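Folding by Hand in Plurncombe
6/5/18

The laundry room of the Famar guest house is on the ground floor, behind the kitchen. I visited it because I wanted to know how a small house keeps its textiles in good condition for so many years. The head of the laundry has worked there for 30 years. She agreed to speak with me if I did not print her name, and if she could continue her work during our talk.

"People think that washing is the difficult part," she told me. "The machine washes. The folding is where you can see if a person cares."

She learned it from her mother, who had 9 beds to keep in a boarding house by the sea. At Famar the work is bigger. In April, before the season opens, she and one colleague take every blanket and cover out of the closets and fold it again on a new line. I asked why the old line is not good enough.

"A fold that stays in the same place all winter makes the cloth tired," she said. "You can feel it with your finger. It becomes thin there, and one day it opens."

Most of the bedding comes from Clerance, a supplier she likes for its strong seams. The house once spent 2,000 dollars on cheaper covers from another company, and she still speaks about this with some pain. "They lasted two summers. After that I cut them for cleaning cloths."

About color she has a clear opinion. White shows everything, and dark blue loses its face in the sun. Gray is what she would choose for every room, if the owners asked her.

"Gray is patient," she said, and she laughed a little at her own word. "But you must look at it close, very close. From the door you see only gray. From near you see the small spots in it, and where the fold makes a shadow."

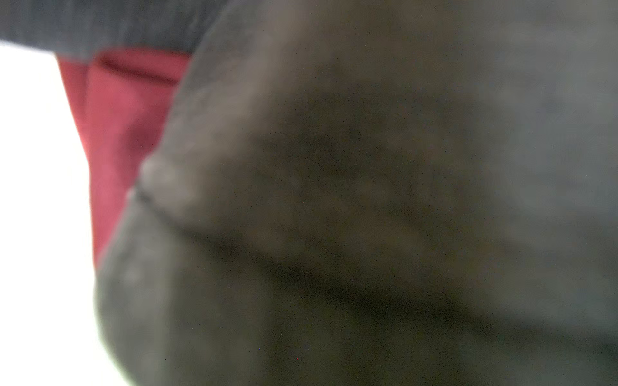 What She Does With Wool

Wool she keeps apart from everything else. She does not hang it, and she does not put more than two pieces on one shelf. The oldest is a Hjaltadóttir blanket, which she washes by hand in the big sink and dries flat on a towel.

"I would not give it to the machine," she said. "Not even on a Sunday, when I am tired."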